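Etanwood Twin-Arm Bench Cell
Product information and good practice for operators

The Etanwood bench cell places two robot arms on either side of a shared tabletop, so that a single object may be held from both sides. It is supplied to laboratories, colleges and small workshops. This page sets out the working rules that apply to every cell in service.

Before work begins

The responsible operator must agree the shared working area in writing. Both arms are to be brought up to the object at reduced speed, and the speed limit may be raised only after a full trial run has been signed off.

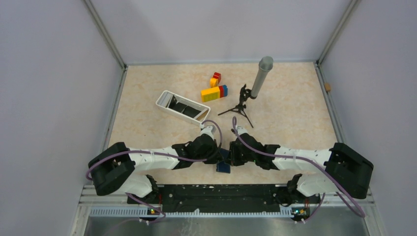 Two-arm work on a flat, dark blue object.

Cables

Cables that travel with an arm must have enough slack for its full reach. They should be checked by hand at the start of each shift, with the power isolated. Any cable showing cuts, flattening or a loose fitting must be replaced before the cell is used again. A full cable inspection is due every 2,000 hours of operation -- sooner where the cell runs overnight.

Items on the tabletop

Trays, stands and other loose items may remain on the table during a run, provided that they are entered on the layout sheet. An item that has been moved must be entered again. Reaching into the cell while either arm is powered is not permitted.

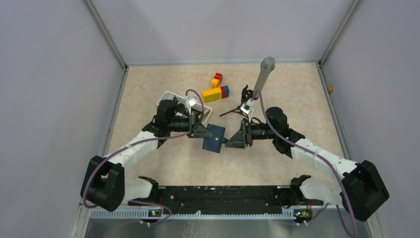
Two robot arms with a dark blue, roughly square object between their grippers

Where both grippers work on one object, the grip force of each arm is to be set separately and recorded. Neither arm should open until the other has been confirmed as holding, or the object is fully supported by the table. Finger surfaces are to be wiped weekly and replaced after 3,000 hours.

Documents supplied

Operator's handbook
Layout sheet (pad)
Inspection record, cables and fingers
Stop button test card

These rules were last revised in August 2019. Requests for printed copies should be sent to the Skokow service office, quoting the serial number of the cell.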